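Folding to a Fixed Width: Shih-chieh Tsao on Shirt Prep at Multesbridge
March 6, 2022

Shih-chieh Tsao has written the garment preparation procedure used at the Multesbridge site since August. The procedure covers button-up shirts only. Knitwear is handled under a separate sheet.

Tsao starts with the table. "Plain wood, wiped down, no cover. A cloth drags the bottom layer and you lose your side line." The shirt goes face down, buttoned, with the collar away from the person folding. Sleeves are laid back along the body, then the sides are brought in, then the hem comes up.

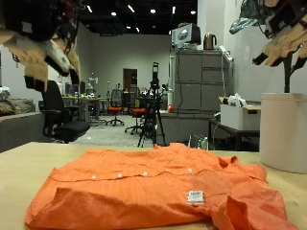

The first version of the sheet asked for every button to be closed. Tsao dropped that. "Top, third and bottom will hold the placket. The rest costs time and the fold does not get any flatter." The width is set by the collar, with a margin of two fingers on each side.

Sleeves cause most of the rework. A sleeve that is pushed in without being smoothed leaves a lump near the shoulder, and the lump moves when the shirt is turned over. In a run of 100 shirts that Tsao checked in the fall, 66 passed the first time. Of the rest, "nearly all were sleeves. A few were collars that had been pressed flat by hand, which we don't want."

Tags stay on through the whole process. The barcode has to be readable after folding, so the tag is pulled out to the front before the last turn. Earlier sheets, based on the old Fisadex packing guide, tucked it inside. "Then someone has to open the shirt again to scan it."
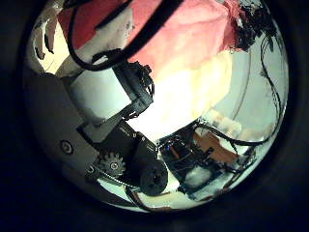 On fabric, Tsao keeps to two classes, crisp and soft. Crisp cotton holds a crease after one pass of the hand. Soft cloth needs a second pass, and the stack height is limited to 20. Color is ignored, except that pale shirts go on top of dark ones.

The next revision will deal with short sleeves. Tsao expects it to be one page. "You leave out one step and change one measurement. I still have to write it down."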